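The Night the Mug Kept Going: Bożena Krawczyk on a Gripper That Wouldn't Let Go

I got to the Bielecka building at a quarter to nine in the morning and Bożena Krawczyk was already on her second coffee and her third argument. The argument was with a build server, so she was winning. She waved me toward a chair, moved a box of cable ties off it, and asked if I wanted the short version or the long one.

I said long. I had driven two hours!

Bożena runs the manipulation team at Drakine, which makes the control software that sits between a robot arm and whatever you've decided the arm should be picking up. Their main customer for the past few years has been Femetine, who put arms in the dish rooms of big cafeterias (hospitals, mostly, and a couple of colleges). The arm takes cups and bowls off a belt and puts them in racks. If you've ever worked a dish room you'll understand why people are willing to pay for that.

In January, one of those arms broke a mug in a way that it was never supposed to be able to, and a piece of it ended up in a man's forearm. He's fine. He had stitches and went back to work. But Drakine pulled the release, Femetine parked every arm running it, and Bożena's team spent the next 19 days finding out why.

"I want to say right away that it was our fault," she told me, before I'd even gotten my notebook open. "People write these things up and it's always 'an unexpected interaction.' Sure, it was an interaction. We wrote both halves of it."

So what happened? The way she tells it, the arm had picked up a mug by the rim, one finger inside and the other parts of the gripper outside, same as it did all day long. Then it started to turn the mug over for the rack. Partway through the turn the grip began to slip, the slip detector noticed, and the software did what it does about slip. It squeezed harder.

"Which is fine," Bożena said. "You do it too. You feel a glass sliding and you tighten up. But then you feel that it's stopped sliding, and you stop tightening. Our guy never got the second message."

The second message, the all-clear, was supposed to come from the same detector. What the team learned is that the detector had a blind spot. It worked by looking at vibration in the finger and comparing it to a baseline taken at the moment of the grasp. When the wrist turned past a certain angle, the weight of the finger itself shifted in its joint and the baseline wasn't any good anymore. From then on the detector reported slip all the time, whether there was any or not. And every time it reported slip, the force target went up one step.

I asked her why there wasn't a ceiling on the force. She made a face that I can only call the face of a person who has been asked that before.

"There was a ceiling. There was a very nice ceiling! It was in the config file, and it was in newtons, and the new driver read it in tenths of a newton."

So the ceiling was there and it was ten times too high. I wrote that down and underlined it, and she watched me underline it and said, "Yeah."

The new driver came in with a gripper refresh. Delus, who build the hand, had shipped a revised version with a stiffer linkage, and Drakine had updated its side to match. Two engineers had reviewed the change. The unit was in a comment in the header file, spelled out, correct. Neither reviewer opened the header file because it wasn't part of the change.

"I was one of the two," Bożena said.

We took a break there because somebody needed her to sign for a pallet. While she was gone I walked around the lab a bit. They keep the mug, or most of it, in a zip bag pinned to a corkboard by the door, next to the fire exit map. There's a strip of masking tape on the bag with the number 49 on it. When she came back I asked about the number, figuring it was a ticket or a part code, and she said it was the count of force steps the log recorded before the mug gave out. Normal for a slippery cup is two, sometimes three.

I wanted to know about the man who got hurt, because it bothered me that an arm in a dish room could throw a chip at anyone. Aren't these things behind a guard?

"They are. He was on the correct side of it. The guard stops at chest height because the design was about keeping people out of the arm's reach, and it does that really well. It wasn't about keeping pieces in." She said Femetine has since fitted clear panels all the way up to the hood at every site, and she thinks they should have been there from day one, and that she should have been the one asking for them. She went to see him, by the way. She brought a cake. He told her the arm had always made a creaking noise on the big white mugs and he'd figured that was normal.

"That one kept me up," she said. "He had the bug report. He'd had it for weeks. There was no way for him to give it to us, there's no button, there's no phone number on the thing. There's a phone number on it now."

The part I'd really come for, though, was how they found it, because the first week went nowhere. They had the log from the site, and the log said slip, slip, slip, so everyone went looking for a reason the mug was slipping. They tried soap. They tried rinse aid, cooking oil, and some kind of gravy that Bożena says she can still smell. They put mugs in the real gripper on the bench and tried to drop them, and the bench gripper held on to every one with perfectly normal force.

"Because on the bench we held it upright!" she said, and slapped the table. "We had the hand bolted down to a stand, pointing one way. It never turned over. We spent a week lovingly testing the one position in which it works."

The thing that broke it open was moving the whole business into simulation, which a few people on the team had been pushing for and which she'd been resisting. Her feeling about simulated contact is that it's a very good way to learn about your simulator. But you can tilt a simulated wrist to any angle you like, a thousand times, and there's no mess to sweep up. So they took one of the stock office rooms that came with their sim package, put a mug on the table and let it run overnight: 1000 grasps, every one at a different wrist angle, with the old force limit and the new driver.

In the morning they had a plot with a cliff in it. Up to a certain tilt, everything was normal. Past it, nearly every run climbed to the ceiling and stayed there. She pulled up the renders on her second monitor to show me, flipping through quickly, and then stopped on one and let me look for a while.
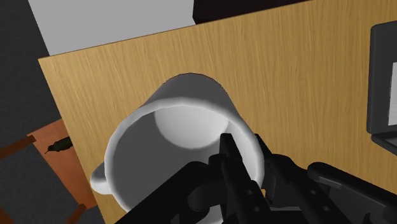
The slip detector only ever knew about one finger, and Bożena says that was the design choice that got them, more than the units, because the units only decided how bad it would be. She'd explained this to me twice already and I'd nodded both times without really getting it. Then she put her pen on the screen, on the narrow black finger that goes up past the rim and into the mug, with its tip on the inside wall. "So where's your weight now?" she said. With the mug tipped over that steeply, its open end facing us and the rest of the gripper clamped on from below, I could finally see what she meant. Everything the detector believed about that finger had been measured in another position. The mug didn't have to slide at all. She moved the pen to one of the two small round holes in the finger and said that when they went back to the bench they'd used the upper one to mount a second sensor, a cheap one, to have something to check the first against. They also unbolted the stand.

The bench run matched the simulation on the first try, and she says she has never been so happy to see a cup break. (They were behind a shield by then. Everyone was in goggles. She made me write that down too.)

The fix itself is kind of boring, and she likes it that way. The baseline gets retaken whenever the wrist moves through more than 10 degrees. The driver won't start up if a force limit arrives without a unit attached. And there's a new rule that lives in the hand's own firmware, which Delus agreed to add, so that if the force target goes up five times in a row without the finger position changing, the hand stops, holds where it is, and calls for a person.

"Holds, doesn't open," she said. "We argued for two days about that. Half the room wanted it to let go. But if you let go upside down over a belt, now you've got a dropped mug and broken pieces again, just lower down. So it holds at the last force that was inside the real limit and turns its light on."

I asked if anybody in the dish rooms had complained about the stops. Oh, constantly, she said. In the first month back the arms stopped far more often than they should have, mostly on bowls with a thick lip, and one kitchen manager emailed her a photo of an arm with a paper hat on it. They've tuned it since. She'd still take the complaints.

What would she do differently, if she could have that release back? She thought about it long enough that I started looking at the corkboard again.

"I'd have opened the header file," she said. "And I'd have gone and stood in the dish room for a shift before we shipped, with the sound on. We do that now, one of us goes for every release. I did the last one. You come home smelling terrible."

Then the build server finished, with an error, and she said a word in Polish and turned her chair around, and I let myself out past the pallet.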